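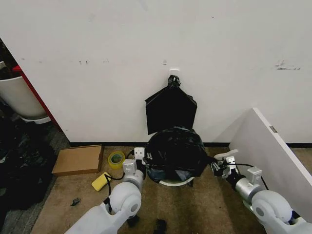 Note left on the bench pad by the evening shift, no initials: the policy isn't learning the bag, it's learning the rim. Move the rim and it all falls over. Read that twice before coffee and then spent most of the day trying to prove it wrong. Mostly couldn't.

6 October 2020

Liner task, both arms. Back on the Selleck checkpoint from before the weekend, no fine-tune, same action chunk length, same gains. Wanted one clean answer today: does the right arm grip help or is it just along for the ride.

Setup as usual. Small round bin at the wall, black bag in it, arms come in from both sides. Left gripper goes for the bulge, right one pinches near the rim. Didn't tidy the floor. Tape roll, sponge and cardboard stay where they are, they're in the training demos too in one form or another and I don't want to change two things at once.

Data so far: 1,220 demos total, of which 900 are the old set (single operator, slow, very regular) and the rest are the April style ones with deliberate fumbles and regrasps. Flekside loader still drops the last chunk of each episode if it's short. Known bug. Not fixing today.

Method, so I don't have to reconstruct it again next month:
- freeze the vision encoder
- mask proprioception on the right arm only, from first contact on
- keep the left arm untouched
- compare against unmasked, same starting poses, interleaved so drift in the lighting hits both the same

Result. Masked right arm is worse but not in the way I expected. It still gets to the rim. Still closes. What goes is the timing, the left starts to lift while the right is still hunting for plastic, bag twists, right gripper slides off and comes back to where the bag used to be. So the arms are using each other's joint state as a clock. Not force, there's no force signal in there at all. Just "other arm has stopped moving, my turn".

Which sort of agrees with the note. The rim gives the place, the other arm gives the when. Bag itself gives almost nothing? Would like that to be wrong.

Tried moving the bin off its usual spot, a hand's width along the baseboard. Unmasked model copes. Two hand widths, no. Left arm goes to the right height and closes on air next to the bulge. Did 9 in a row like that before I stopped, same miss each time, so its a bias and not noise. Good to know in a way.

Then changed the fill. Same bin position, more air in the bag so it stands up higher over the rim. Thought this would break it. It didn't. Fingers press into the dome, plastic gives, right side finds the fold near the rim and pinches. So height of the bag hardly matters, and position of the bin matters a lot. Again: rim.

Failures worth keeping (clips are in the Bralus folder, sorted by type not by time):
- pinch takes a single layer, slips on lift
- pinch takes bag plus rim, whole bin tips toward the arms
- left fingers open too early, bag settles, right arm waits forever. This is the clock problem again I think
- cable on the left arm brushing the bin. Not a policy failure, don't count it, reroute it

Second one is the nasty one. Nothing in the observations tells it that it has the rim as well. From the head view both pinches look the same to me too, so can't blame the network. Wrist views might show it. Berge log has wrist streams for the newer demos only, the old set is head view only, so mixing them means padding or dropping. Padding went badly last time. Dropping leaves us too few demos, or I assume so, haven't tried it.

Gripper current as a cheap stand in for force: looked at the traces over lunch. Bag only = slow ramp, soft knee. Bag plus rim = sharp step. Easy to see by eye. A threshold would catch most of it, no learning needed, open and retry. Feels like cheating but the retry would give us nice recovery data for the next round. Wrote the check, haven't run it on the arm yet.

Side thing, the delay between the two arms. Logged timestamps disagree by around 2 control steps, left ahead of right. If the policy realy is using the other arm as a clock then this has been baked into every demo and we will see it again as soon as someone "fixes" the driver. Do NOT update the driver before the next collection. Putting that on the door as well.

Unsure about: whether freezing the encoder is what makes it so attached to the rim. High contrast edge, white bin on tan carpet, always there, of course it likes it. Black plastic is mostly shine and wrinkles. Could unfreeze the last block and rerun the shift test. Overnight job, machine is free.

Also should do the dull control, same bin with no bag at all. If the arms go through the whole motion on an empty bin then the note is right and I owe someone a coffee.

To do next
- empty bin control, first thing, before anything else gets changed
- unfreeze last block, shift test at one and two hand widths
- current threshold on the right gripper, start high
- mask LEFT proprioception, same protocol, to see if the clock runs both ways
- new demos with the bin moved around along the wall, not only at the one spot
- fix loader (yes, really)

Overnight run started with the unfrozen block. Seeds are in the config, not in the run name this time.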